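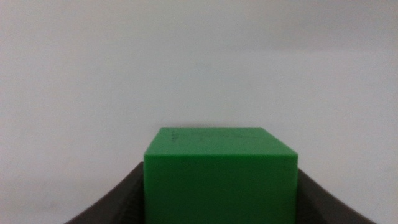 Learning to let go of the green cube

Print this article
E-mail this article

Picking things up gets all the attention in robotics. Putting them down well is a different skill, and the team at the Trernby workshop in Prastby has spent most of a year on it. Their method is called Seo, and it starts at the moment most grasping papers stop: the fingers are closed, the object is held, and the arm has to decide what it knows about the thing in its grip.

A plain cube is a lovely test for this. It has flat sides and clear edges, and if it has slipped or tilted between the fingers, the line where the top meets the front face gives it away at once. The wrist camera looks along the fingers, so that edge sits right in the middle of what the robot sees – green against charcoal, with a bare off-white wall behind. Even the faint dark marks on the top face can be put to work, as they help the software tell one turn of the cube from another.

Seo compares each new picture from the wrist with a short memory of earlier ones and makes a guess at how the object is sitting. Then comes the clever bit. If the guess is shaky, the arm doesn't freeze or start again from scratch. It turns the wrist a little, takes another look and asks itself whether the two views agree. Only when they do does it move across and lower the cube on to its target. Watching it pause and have that second look is oddly delightful, a bit like watching somebody check a key before trying the lock.

The training set is tiny by the standards of the field. The team recorded 127 grasps by guiding the arm by hand, then let the robot practise alone overnight. In the main test it made 300 placements. With the second look switched off, it missed the target 30 times. With it switched on, over another 300, it missed 4 times. I had to read that twice!

The ribbed inner faces of the fingers matter more than you might expect. They hold an object firmly, but a corner can still settle into a groove and come to rest at a slight angle, far too small for a person to worry about and quite enough to spoil a neat stack. Earlier versions of the software treated every closed grip as a good one. Seo treats it as a question.

There is plenty left to do. The method likes straight edges, and the first runs with round objects were a mess – a ball looks much the same whichever way you turn it, so the second view adds very little. Shiny surfaces cause trouble too. Low light is the next thing on the list, and the team has started recording grasps with the workshop lamps turned down.

All of the training runs are handled by Multadeck, the group's own scheduling program, which began as a few lines of code for sharing one arm between several projects. It now queues the night sessions, saves the wrist pictures and flags any placement that needs a person to check it in the morning. A version that other labs can use is due in September, along with the full set of recorded grasps.

Print this article
E-mail this article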